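Skurnness green table cloth, bought for demonstration and packing tables

I ordered two of these cloths in May from Cosuten, together with a pack of cardboard boxes. We use them on the tables in our hall, where many visitors come and where we also pack cables and small parts for sending. I paid 30 pounds for both and I think this is a fair price.

The colour is a bright green, a little stronger than I expected from the shop page. On a table with a brown box on it the contrast is very good, and a black cable or a lost screw is found quickly.

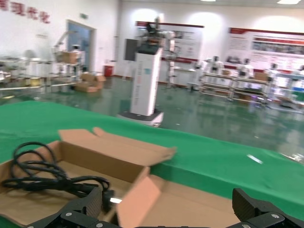 The cloth comes folded very small, so the first day it has lines everywhere. I ironed mine on low heat for more than 40 minutes, with a thin towel between, and most of them went away. Some folds stay at the corners, where the cloth goes down over the table. If you want a perfect look, you need clips – they are not included.

Boxes slide easily on it, which I like when I turn them to close the flaps. But when you push down with a tape dispenser, the cloth moves also. I had before a cloth from Charbonneau which was heavier and stayed in its place better, only it was dearer and took a whole night to dry.

A small remark about cables. I coil them loosely and put them at one side of the box, with the plug on top, so the other side remains free for the papers. Small white labels fall on the table all the time, and on green I see them at once.

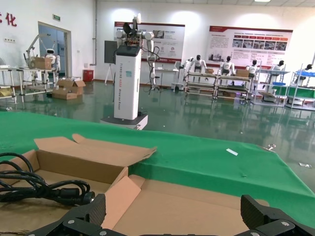
Washing and final opinion

I washed both cloths 2 times and the colour did not change. One seam has opened a little – I repaired it by hand. I give four stars from five.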